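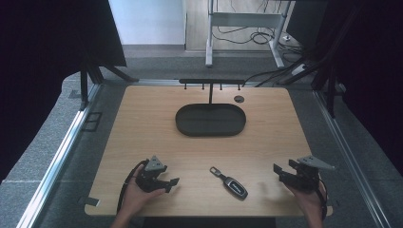

Zanthorpe Match 38 Football — Size 5

The Match 38 is a full-size football for club and county league games on grass or 3G. It replaces the Match 32, and the main change is the cover, now thicker and with a shallower grain. Players who used the old ball should find the new one a little firmer off the foot.

The panels are thermally bonded, so there is no stitching to wear through on rough ground. The bladder is butyl and holds its pressure well between games. We still suggest checking it before kick-off, especially from October onwards when balls are left in cold sheds and car boots.

Details
Product code: 2442
Size: 5 (ages 14 and over)
Cover: textured PU
Bladder: butyl
Surface: natural grass, 3G
Colours: white/navy, yellow/black (winter)
Price: £38 each

Bundles
A bag of 9 balls comes with a drawstring carry sack and a hand pump. Bags can be all one colour or a mix — tell us which when you order, otherwise we send white/navy. Club printing is available on full bags only and goes on one panel, in one colour. Printed balls can't be returned unless there is a fault.

Which ball do I need?
For under-13s and under-14s, look at the size 4 Sistach Junior, which has the same valve and a softer cover. For indoor courts and futsal, choose the Wegener Low Bounce. The Match 38 is not meant for tarmac or concrete, and wear from hard surfaces is not covered by the guarantee.

Care
Wipe off mud with a damp cloth and let the ball dry away from radiators. Put a drop of valve oil on the needle before pumping. The recommended pressure is printed beside the valve. Let a little air out if the balls are going to be stored over the summer.

Delivery and returns
Delivery is free on orders over £45. Unused balls can be sent back within 45 days, deflated or not. The Skonetti pump shown in older catalogues is no longer supplied, but its needles fit this valve.

Prices correct January 2023.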